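Can a Machine Do the Laundry Yet?

Household automation has long promised relief from the weekly wash. A visit to the Wonmont test rooms in Lillville suggests that progress is real, and that the folding may remain with us for a while longer.

By Anum Sial

The washing machine solved the hardest part of laundry several generations ago. It did not solve the rest. Clothes must still be gathered, sorted, loaded, taken out, dried, folded and put away, and every one of those tasks is done in most homes by hand. For engineers who work on domestic automation, this remaining labour has become a standard measure of how far the field has come.

Wonmont, a research institute with premises on the edge of Lillville, has spent much of the past year on a single portion of that labour. Its household tasks programme asks whether a pair of robot arms can take an item of cloth from a basket, find its edges, lay it flat and fold it to a standard that a household would accept. The work is carried out at bench level, on a plain surface and under steady lighting, so that results from one month may be compared with those from the next.

The difficulty lies in the cloth. A cup or a box keeps its shape when it is picked up. A shirt does not. It slides, twists and hides its own corners, and two attempts at the same fold seldom begin from the same position. A person deals with this almost without thought, giving the item a shake and feeling along the hem. A machine must work out from what it can see which part of the heap is a sleeve and which is the collar, and it must then take hold of one layer without catching the one beneath.

Between the spring and October, the programme recorded 2,334 attempts at folding. Of these, 2,001 ended with an item that the assessors were willing to pass. The figure is encouraging, although it calls for some care in the reading. The greater part of the attempts used small, simple items such as cloths and pillowcases. Long sleeves, fitted sheets and anything with a hood were scored separately, and the results were a good deal poorer.

Speed is a further concern. Wonmont allows each attempt up to six minutes, a limit that few people folding a tea towel would need. The institute takes the view that reliability should be settled first. An arm that folds slowly and well can be left to work while the household is asleep or out. An arm that folds quickly and drops every tenth item must be watched, and the time saved is lost again.

Similar questions are being asked in commercial premises. Schumacher, which supplies linen to hotels and care homes, has examined the case for automating its sorting tables. Its staff handle flat items in large numbers, and machines for pressing and folding sheets have been part of the trade for many years. Those machines depend on a person to feed them. The company has concluded that picking a single piece from a mixed load remains the step most in need of attention, and it has begun a trial at one of its sites with 35 types of article.

Brakard, a maker of domestic appliances, has taken a more cautious line. Its planning papers foresee no folding product for the home within the present range. Cost is one obstacle and floor space is another. Few kitchens or utility rooms could give up a table for the purpose, and guarding the arms from children and pets would add to the expense.

There remains the matter of what households want. In talks held for the programme, several families said that they would accept an untidy fold if the clothes were sorted by owner. Others cared little for folding and asked whether the arms could pair socks. Wonmont has added both tasks to its plans for the coming year, together with a first set of trials on clothing taken straight from a tumble dryer.

For the present, the institute describes its results as a sound beginning in a narrow field. Visitors who arrive expecting a finished appliance are shown the records of failed attempts as well as the successful ones.
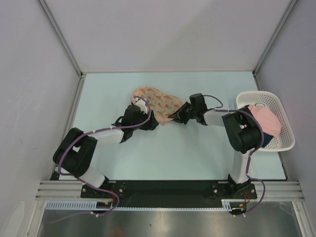

Two robot arms at work on a piece of patterned fabric, with further cloths in the basket at the right.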